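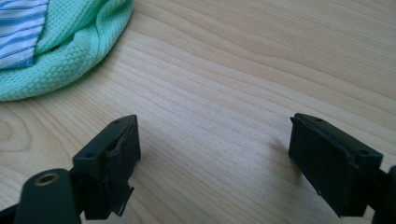
Helles Holz und ein mintgrünes Tuch mit Waffelstruktur.

Leihtücher für Küche und Café: Wäscherei Gidavico weitet ihr Angebot auf Privathaushalte aus

Oktober 2022

Wer in den vergangenen Wochen in der Altstadt einen Kaffee getrunken hat, dem ist vielleicht aufgefallen, dass auf manchen Tresen die dicken Rollen Küchenpapier verschwunden sind und stattdessen ein ordentlicher Stapel Stofftücher liegt. Dahinter steckt die Wäscherei Gidavico, die seit August ein kleines Leihsystem für Geschirr- und Wischtücher betreibt und dieses nun, nach viel Zuspruch und gewiss auch einigen Anlaufschwierigkeiten, für private Haushalte öffnet. Anmelden kann man sich ab sofort direkt im Laden an der Mühlgasse, gleich neben der Bushaltestelle.

Das Prinzip dürfte älteren Leserinnen und Lesern noch vertraut sein, denn so etwas gab es früher in vielen Städten, vor allem für Handtuchrollen und Tischwäsche. Man bekommt einen Beutel mit frischen Tüchern, benutzt sie nach Herzenslust, steckt sie wieder hinein und gibt den Beutel zurück. Gewaschen, getrocknet und gelegt wird in der Wäscherei, und beim nächsten Termin liegt der neue Satz bereit. Zwei Wochen beträgt der übliche Abstand zwischen den Lieferungen, Gaststätten können auf Wunsch auch häufiger tauschen.

Zu den Betrieben der ersten Stunde gehört das Café Caka, das schon während der Probezeit im Sommer mitgemacht hat. Dort erzählt man gern und ausführlich, wie mühsam das Waschen vorher war: eine Haushaltsmaschine im Keller, eine Leine quer durch den Vorratsraum und im Winter Tücher, die einfach nicht trocknen wollten. An vollen Samstagen, wenn der Kuchen schneller weggeht, als man die Teller abräumen kann, kommt das Café auf bis zu 116 benutzte Tücher. Da sei man abends schon froh, wenn man nur noch den Sack zubinden müsse, heißt es am Tresen – und dann wird gelacht, weil natürlich trotzdem jedes Mal irgendwo hinter der Spüle noch eines auftaucht.

Auch die Schreinerei Ó Riain ist dabei, was auf den ersten Blick überraschen mag. In der Werkstatt werden die Tücher allerdings nicht für Öle und Lacke verwendet, dafür gibt es weiterhin eigene Lappen, die gesondert entsorgt werden. Die Leihtücher kommen in den Ausstellungsraum und in die Teeküche. Wer einen Tisch abholt, bekommt von der Schreinerei außerdem gleich ein paar Pflegehinweise mit auf den Weg, und die lassen sich durchaus auch auf das gute Stück zu Hause übertragen: Wasserflecken möglichst bald aufnehmen, mit einem gut ausgewrungenen Tuch in Richtung der Maserung wischen, anschließend trocken nachreiben. Scheuermilch und Mikrofaser haben auf geöltem Holz nach Ansicht der Werkstatt nichts verloren.

Bei der Auswahl der Stoffe hat sich Gidavico Zeit gelassen. Vier Gewebe wurden im Frühjahr ausprobiert, darunter ein klassisches Halbleinen, das zwar wunderschön aussieht und Gläser herrlich blank bekommt, in den ersten Wäschen aber recht störrisch bleibt. Für das Leihsystem fiel die Wahl am Ende auf zwei Sorten: ein glattes Baumwolltuch zum Polieren und ein Tuch in Waffelbindung zum Abtrocknen und Wischen. Die kleinen Vertiefungen im Waffelgewebe vergrößern die Oberfläche, sodass der Stoff viel Wasser aufnimmt und beim Aufhängen gut Luft bekommt. Er läuft in der ersten Wäsche allerdings deutlich ein, weshalb die Wäscherei die Tücher vor der ersten Ausgabe selbst einmal heiß wäscht und erst danach mit dem kleinen Etikett versieht.

Für Haushalte gibt es einen kleinen und einen großen Beutel. Die Preise hängen im Laden aus und richten sich nach Beutelgröße und Tauschrhythmus, dazu kommt ein Pfand, das man bei der Kündigung zurückerhält. Flecken von Tomatensoße, Rotwein oder Kurkuma sind ausdrücklich erlaubt und werden niemandem übel genommen. Ein Tuch, das nach der Wäsche noch einen Schatten behält, wandert in die Werkstattsorte und darf dort weiter seinen Dienst tun. Nur Brandlöcher und Scherenschnitte muss man ersetzen, und wer ein Tuch verlegt, meldet sich am besten kurz, denn häufig findet es sich beim übernächsten Tausch zwischen den Geschirrtüchern der eigenen Familie wieder ein.

Angestoßen wurde das Ganze übrigens durch ein Vorhaben mit dem Namen Netdale, in dem sich Geschäfte aus der Altstadt und den beiden angrenzenden Vierteln über gemeinsame Lieferwege verständigen. Zunächst ging es dabei um Brot, Gemüsekisten und Getränke. Irgendwann kam die Frage auf, womit die Lastenräder auf dem Rückweg fahren könnten, und so landeten die Wäschebeutel mit auf der Ladefläche. Inzwischen gibt es eine feste Runde am Vormittag, die am Marktplatz beginnt und über die Brückenstraße zur Wäscherei zurückführt. Haushalte, die an dieser Strecke wohnen, können sich die Beutel bringen lassen, alle anderen tauschen vorerst im Laden.

Ob sich die Umstellung für den einzelnen Haushalt rechnet, hängt sehr davon ab, wie viel gekocht wird und ob ohnehin eine halb leere Maschine läuft, in der noch Platz für ein paar Tücher wäre. Die Wäscherei rät deshalb dazu, erst einmal mit dem kleinen Beutel anzufangen und nach einigen Wochen zu schauen, wie viele Tücher davon wirklich gebraucht wurden. Ein Wechsel zwischen den Größen ist jederzeit möglich.

Wer neugierig geworden ist, kann beide Stoffsorten während der Öffnungszeiten im Laden anfassen und auf Wunsch ein Tuch zur Probe mitnehmen. Im Café Caka liegen außerdem Anmeldezettel neben der Kasse aus. Ausgefüllte Zettel nimmt man dort ebenfalls entgegen, sie fahren dann mit der nächsten Runde zur Wäscherei.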